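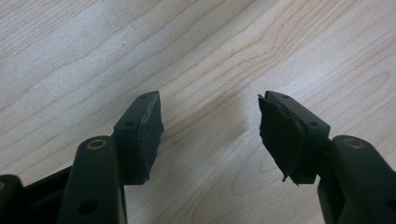
The tabletop, with that wavy grain I keep going on about.

How I look after a pale wood-look table (and how to work out what yours is made of first)

Posted 2014-12-03

I get more questions about our kitchen table than about anything else in the house, which is funny, as it's one of the cheaper things in it. It came from a secondhand place over in Utcombe, it has a big swirly grain with those lovely oval loops in it, and it gets breakfast, homework, pastry and the odd bike part dumped on it every day of the week. So I thought I'd write up the whole routine in one go and then I can just send people the link.

Before you put anything on it

Work out what sort of surface you've got. Laminate, veneer and solid timber can all look very alike from above, especially in the light colours, and what's fine on one can wreck another. I've had people swear blind their table was solid and it was a printed top on chipboard!

Get down on the floor with a torch and look at the edge and the underside. If the grain lines on top run over the edge and carry on down the end, you've probably got solid timber. If there's a thin strip stuck along the edge and its pattern doesn't line up with the top, it's veneer or laminate. Then look for repeats. A printed laminate will often show the exact same loop twice if the table is long enough. Veneer can repeat too, but it's a near match, like two slices off the same loaf, and the second one is always a little bit different.

If you still can't tell, treat it as veneer. That's the fussiest of the lot so you won't go wrong.

Ours has no label anywhere. The fellow in the shop said Trokberg, my neighbour Malathi Fernandes has a Trokberg and says no way, and I've given up caring.

What I keep in the cupboard

Two microfibre cloths (one damp, one dry, different colours so I don't mix them up)
A soft brush or an old shaving brush
Dish soap, the plain sort
A 500 mL spray bottle
A plastic scraper or an old loyalty card
Felt pads for anything heavy that lives on the table

I used to buy Courtois cream for it and it smelled gorgeous, but I went through a jar in no time and ended up with a smeary patch in front of everyone's chair. Soap and water has done me fine ever since.

The everyday wipe

1. Brush the crumbs off dry. Don't skip to the wet cloth, you'll only drag grit about and that's where all those hair-fine scratches come from. Toast crumbs are worse than you'd think.

2. Fill the bottle with lukewarm water and add a small squirt of dish soap. Small! If it foams when you spray it you've used too much, so tip half out and top it up.

3. Spray the cloth and leave the table alone. Water sitting in a seam is what lifts veneer, and once it has lifted it's a much longer afternoon.

4. Wipe along the grain. On a top like ours the lines bend, so I follow the long curves in one big sweep from one corner up towards the other, and then go over the loopy bits in small ovals. I'm sure straight lines would be okay, but I like it this way and it's rather soothing.

5. Go over it with the dry cloth straight away. This is the step my kids leave out and it's why I get streaks.

Specks and stuck-on bits

Pale tops show up every tiny dark dot, and half the time you can't tell if it's dirt or part of the pattern. Run a fingernail over it. If you can feel a bump it's sitting on the surface and it'll come off; if it's perfectly smooth it could be in the finish, or a mark in the grain, and scrubbing will just leave you with a dull ring around it.

For a bump, lay a corner of the damp cloth on it for a minute, then push at it sideways with the loyalty card held nearly flat. Candle wax is different: hold an ice cube in a sandwich bag against it until it goes brittle, then flick it off. For pen I dab with a little rubbing alcohol on a cotton bud, on laminate only. Please don't try that on veneer or anything with a lacquer on it, and even with laminate do a test underneath first.

No magic sponges, by the way. They're very fine sandpaper really, and on a satin finish you'll see precisely where you used one every time the sun's low.

Checking it in low light

Bright light from above washes the colour out and hides a lot. I turn the overhead off, put a lamp on a chair so it shines across the table, and squat down at the other end. Streaks, rings and sticky patches all jump out. Do it once a month or so and you'll catch things while they're still easy.

Rings and warm patches

White rings on veneer or lacquer usually mean moisture in the finish. I give them a day or two first, as plenty fade by themselves. If it's still there, a hairdryer on low, kept moving, held a good hand's width away. Stop as soon as the wood feels warm to your palm. Dark rings have gone deeper than that and I'd ask somebody who refinishes furniture.

My friend Dirceu Vasconcelos did a hot pot ring on his laminate table and tried everything on it, and I'm sorry to say heat damage on laminate is there for good. He has a fruit bowl over it now. Trivets, people! Ours are cork, from Skedico, $11 for the set, and they've survived two moves.

Fading

If your table's near a window, turn it end for end twice a year. We do ours in December and again in the winter (we're in Australia, so flip that if you're up north). And move the placemats and runner now and then, or you'll end up with a darker or lighter rectangle where they've been. I left a runner on for one whole summer and it took ages to even out.

Things I'm asked a lot

Can you oil it? Only if it's bare or already oiled timber. On laminate the oil has nowhere to go and it stays tacky.

Vinegar? I don't. It can dull some finishes, and the kitchen smells like a chip shop.

How long does all this take? The wipe is a couple of minutes. The lamp check and the fiddly bits, I set the oven timer for 14 minutes and stop when it goes, wherever I'm up to.

I'll do the chairs next, once I've got the old glue off them.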